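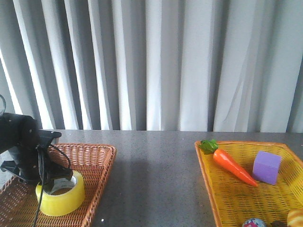

Für welche Zwecke ist der Datensatz Jostora vorgesehen?
Der Datensatz dient der Untersuchung regionaler Schreibvarianten in handschriftlichen Kochrezepten des deutschsprachigen Raums. Er kann darüber hinaus in der Lehre sowie zur Erprobung von Verfahren der Textnormalisierung eingesetzt werden.

Umfang und Aufbau
Jostora umfasst in der vorliegenden Fassung 608 transkribierte Rezepte aus 26 privaten Rezeptbüchern. Jedes Rezept liegt als eigene Textdatei in UTF-8 vor. Eine begleitende Tabelle verzeichnet Kennung, Herkunftsregion, geschätztes Jahrzehnt der Niederschrift und Schriftart (Kurrent, Sütterlin oder lateinische Schreibschrift).
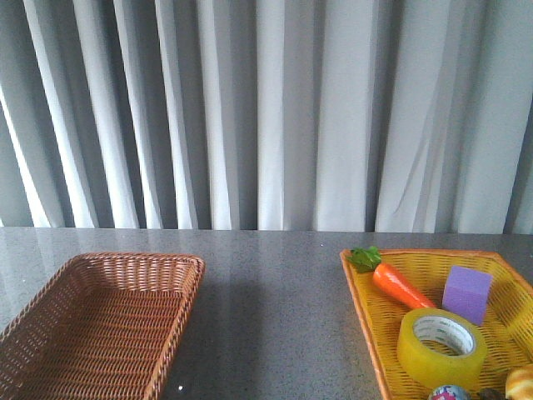
Grau gesprenkelte Tischplatte vor hellgrauem Vorhang

Transkription
Die Transkription erfolgte zeichengetreu durch die Arbeitsstelle Ristham. Abkürzungen für Maße und Gewichte wurden nicht aufgelöst. Unsichere Lesungen stehen in eckigen Klammern, unleserliche Stellen sind durch drei Punkte gekennzeichnet. Fast 90 Prozent der Rezepte wurden von einer zweiten Person gegengelesen; das Feld „geprueft“ gibt den jeweiligen Stand an.

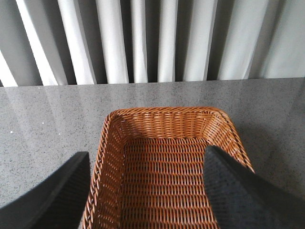
Streichungen und nachträgliche Zusätze der Schreibenden bleiben erhalten und sind im Text durch spitze Klammern ausgezeichnet. Zeilenumbrüche der Vorlage wurden nur in den Zutatenlisten übernommen.

Bekannte Einschränkungen
Die Herkunftsregionen sind ungleich vertreten. Backrezepte überwiegen deutlich, Fleischgerichte sind selten. Angaben zum Jahrzehnt beruhen zum Teil auf mündlicher Auskunft der Leihgeber und sind entsprechend vorsichtig zu verwenden. 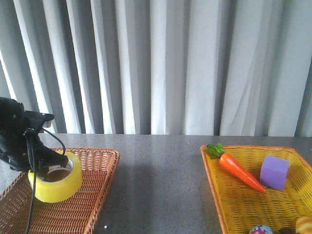 Personennamen in Rezepttiteln wurden durch Platzhalter ersetzt. Wer aus einem Titel dennoch auf lebende Personen schließen kann, wird um Mitteilung an die Arbeitsstelle gebeten.

Lizenz und Pflege
Die Transkriptionen stehen unter CC BY 4.0. Bei Veröffentlichungen ist „Jostora, Arbeitsstelle Ristham“ als Quelle zu nennen. Korrekturen werden gesammelt und jeweils im April eingearbeitet; Änderungen sind in der Datei CHANGELOG verzeichnet.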